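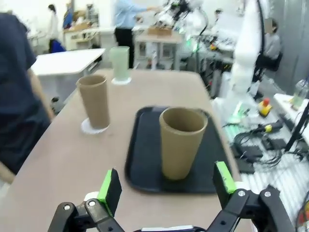 Wrist cam view, green pads fitted, paper cup on the tray.

Siton two-finger gripper, green pad set

In stock. Ships with pads on, spare pair in the bag. Wrist camera sold seperately, see bottom of page.

What it is
Parallel linkage gripper for small arms. Two black fingers, soft green pads at the tips. Pads swap out without taking the fingers off. Made for light stuff: cups, cartons, bottles, small boxes. Not for castings. If you need to lift castings look at the Dobson page.

Why we carry it
We ran it against the Dobson on the bench in September, same arm, same controller, same cups. Jabari Mollel set up the cell and Carol Clegg scored it. 50 picks each, tan paper cup standing on a black tray, lift, move over to a coaster, let go.

Siton: 2 dropped, none crushed
Dobson, stock rubber: 9 dropped, plus a few rims bent out of shape
Dobson with force limit turned down: fewer bent rims, more drops. Didn't finish the full set, ran out of afternoon

Paper cups are a mean test. Tapered, light, go soft if you squeeze. Grip low and they tip, grip high and the rim folds. Best results came from closing a bit below the middle and going slow on the last part of the stroke. Carol's settings are in the download, file is called cups_slow.

Camera position
Try to get both pads in view with the fingers wide open. You want to see the cup sitting between them before you close. We had the camera higher up for the first tests and kept losing the left pad. Moved it, re-ran everything, numbers above are from the second run only.

Green pads are handy here too. Easy to pick out against black fingers if you do any color matching. Watch out if your parts are green as well, use the gray pads for that (same price).

Controller
Works with the Plollico box out of the box, no adapter. Other controllers need the short cable. Tell us which one you have in the order notes, saves an email.

Known gripes
- Finger bolts want checking after the first day. Ours needed a quarter turn
- Pads pick up dust. Wipe with a damp cloth, no solvent
- Manual is thin. Prys Bevan is writing a better one, ask for teh draft

Price
Gripper with pads: $275
Extra pads, wrist camera, short cable: priced per order, ask

Bench loans for schools and labs, write to Brenda Whitlock at the Zallanholm desk. Say what you're picking up and what arm it goes on. Returns OK if the bolts aren't stripped.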